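FOR RELEASE 9/8/18

Farnard Opens Its Fruit Plate Classes to Everybody, and I Get to Tell You About It

Contact: Azucena Robles, Farnard Kitchen Classes

Hi there! I'm Azucena, I run the classes at Farnard, and I've been told that a press release is supposed to be written as if somebody else wrote it. I tried that. I got as far as "Ms. Robles is delighted" and had to go lie down. So you're getting it from me directly, and yes, I am delighted.

The news first, in case you only have room for a paragraph. Starting this month, Farnard is opening its Fruit Plate classes to the general public. Up to now you had to be signed up for our full cooking course to get in. From here on, anyone can book a single session for $14, fruit included, and you eat what you make. The classes run through the end of December, and we'll post the next batch of dates before then.

Now the longer version, for those of you who have room (please have room!).

Fruit Plate began as the first half hour of our beginners' course. Kohei Kamata, who taught that course with me from the start, wanted people to handle food before they had to worry about a stove. So we gave everybody a plate, a few pieces of fruit and a clear table, and asked them to put something together that they'd be happy to set in front of a friend. That was the whole lesson. No recipe and no oven, and the only knife came out at the very end, if at all.

People loved it. They kept asking if they could come back and do only that part. One woman signed up for the full course twice and left after the fruit both times, which I took personally for a day or so and then decided was a pretty good hint. We've had 2,093 people through the beginners' course by now, and when we asked the most recent 283 of them which session they'd repeat, 260 picked the fruit. Sorry, soup.

So what do you do in a Fruit Plate class? You start with the table. We like a plain white one, wiped down, with nothing on it that you don't plan to use. Then you set out your dishes before you touch any fruit. I'm stubborn about this. If you begin by peeling things, you end up with a wet pile of peelings and a banana in each hand, looking around for somewhere to put them down. Dishes first, fruit second.

We use one big round plate per person and a small bowl or two. The plate is for whatever goes to the middle of the table in the end. The bowls are for the soft stuff, and bananas in particular, because a peeled banana on a flat plate slides around and gets in everybody's way. A dark bowl is my favorite for banana. The pale yellow shows up beautifully against it, and you can tell right away how much you've got left.

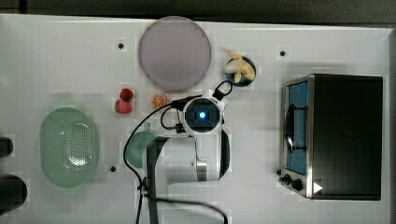
A question I get all the time is whether to slice the banana or break it. Break it! Hold it over the bowl and snap off chunks with your fingers. They come out curved and a little uneven and they pile up nicely, and if a few of them stick out over the rim, so much the better, it looks generous. Sliced coins are fine on cereal. In a bowl they lie flat and stick together, and by the time you've passed it down the table you have one big banana coin with lines in it.

Oranges are the other way around. An orange wants a knife. We cut straight across the middle, so you see all the segments fanned out like a wheel, and we leave the rind on so there's something to hold. Lay it cut side up. I've watched a lot of people put it face down out of some kind of modesty, and then all that color is pointed at the table where it does no good to anyone.

Strawberries we mostly leave alone. Please don't go hunting through the carton for matching ones. A big bright berry next to a smaller, darker one looks like fruit that grew somewhere, and the small dark ones are often the sweeter of the two in my experience (Kohei disagrees, and we've agreed to stop discussing it in front of students).

And then there's the colander, which has become a bit of a mascot around here. It's mint green and oval, and I'm unreasonably fond of it. Berries go in there to rinse and then they stay in there until you're ready for them. Don't rinse them and drop them straight onto the plate, or you'll have a puddle, and a puddle turns a nice orange slice sad very quickly. Give them a few minutes, and give the colander a shake now and then if you're impatient like me.

The part of the class people talk about afterward is the arranging. I was nervous about how to teach that, as I'm no artist, and my own plates at home look like I emptied a lunchbox over them. So I asked Hiwot Habte to come and work it out with me. Hiwot dressed shop windows for years before she joined us, and she's very good at looking at a mess and finding the one thing to move. Her method is simple enough that I can give it to you right now, free of charge:

Leave the plate empty for longer than feels comfortable.

Spread everything else out around it so you can see all of it at once.

Put the biggest thing down first, a little off the middle.

Put the brightest thing somewhere else.

Fill in with the small pieces, and stop before you think you're done.

That last one is hard! I nearly always add one more berry, and Hiwot nearly always takes it off again.

"I ask people to spend a full minute with an empty plate in front of them," says Hiwot. "They giggle for the first half of it. Then they start shifting the bowl an inch this way and the orange an inch that way, and by then they're already arranging."

We've made a few changes for the public sessions. The beginners' version was thirty minutes, and these run for an hour and a quarter, so there's time to do two plates. The first one is quiet and by yourself. The second one you do with the person next to you, sharing one plate, and I'll warn you that this is where the opinions come out. Aigars Grigaitė, who leads the evening sessions, has a rule that you can only move your partner's fruit if you ask first. I wish we'd had that rule at my house growing up.

Aigars would also like me to mention that evenings are for adults and that daytime sessions are open to kids from the age of six, with a grown-up along. The kids' sessions skip the knife altogether, and we cut the oranges ahead of time. Everything else is the same. Kids are terrific at this, by the way. They put a strawberry down wherever they think it belongs and move right on with their lives.

The fruit for all the public sessions comes from Polat, the grocery around the corner from us. Recep Kırmızıgül owns it, and he has been setting aside fruit for our students since the first course. He has agreed to keep doing so at the new, bigger amounts, and he'll swap things in as the season moves along, so if you come in December you should expect more citrus and fewer berries.

"She used to call me at six in the morning about bananas," says Recep. "Now she sends a list the night before. I like the list."

Fair enough, Recep. The bowls, plates and colanders are from Dikell, and we'll have a small shelf of them for sale at the door, because every group we've ever had wanted to know where to get them. You don't have to buy anything! Any plate you own will work at home, so long as it's mostly flat and you can wash it.

A couple of practical things. Wear something you don't mind getting juice on. Tell us about allergies when you book, and we'll set you up at your own table with your own fruit. If you can't stand bananas (I've met three of you), we'll give you pear. Bring a lidded container if you'd like to take your second plate home, though most people have finished it by the time they've got their coats on.

To book, stop by the front desk at Farnard or give us a call during class hours. Groups of eight or more can ask for a private session, and we're happy to do those for birthdays, offices and retirement parties. We did one for a bowling team in the spring and they were the most competitive bunch I've ever taught.

Members of the press are very welcome to come sit in on a class, day or evening, at no charge. Let me know beforehand so I can put out a plate for you. You will be asked to break a banana.

About Farnard

Farnard is a teaching kitchen offering short, friendly classes for people who are new to cooking, along with a full beginners' course. Classes are taught by Azucena Robles, Kohei Kamata, Hiwot Habte and Aigars Grigaitė.

For interviews, or to reserve a press seat, ask for Azucena at the front desk.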